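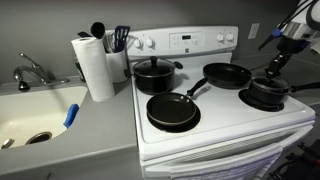 Nullham公司卖的是一种省事的说法：人把任务做给机器人看，机器人就学会了。负责示教的Themba Molefe对这句话并不买账。“做给它看，听着像教小孩。其实我是在遥控一条手臂，隔着延迟去找一个锅盖。”他这阵子练的就是锅盖：白色电炉上摆着四件黑色锅具，夹爪要对准右前方那只小锅的玻璃盖顶，旁边的大煎锅离得很近，手腕偏一点就可能碰上。

他们八月录了181段示教，能用的有多少，他不肯给准数。“手抖的、犹豫的、中途改主意的，都在里面。模型分不清哪个是技巧，哪个是我打了个喷嚏。”

我问他，宣传材料里说新手练大约29分钟就能上手，是否属实。他想了想：“上手可以，录出来的东西能不能用，是另一个问题。”

同事更喜欢直接抓着手臂拖动，觉得手感准。Molefe两种都用过，评价都不高。拖动时人的身体容易挡住相机，遥控又摸不到力，盖子卡没卡住全凭眼睛猜。

至于公司计划明年推出的厨房系统Edura，我追问换一口锅、换一个炉灶还灵不灵。他说没测够，不想替市场部回答。“给我5个没见过的厨房，再来谈。”

采访结束时已过下午六点，他又坐回操作台，说还想再录几段揭盖。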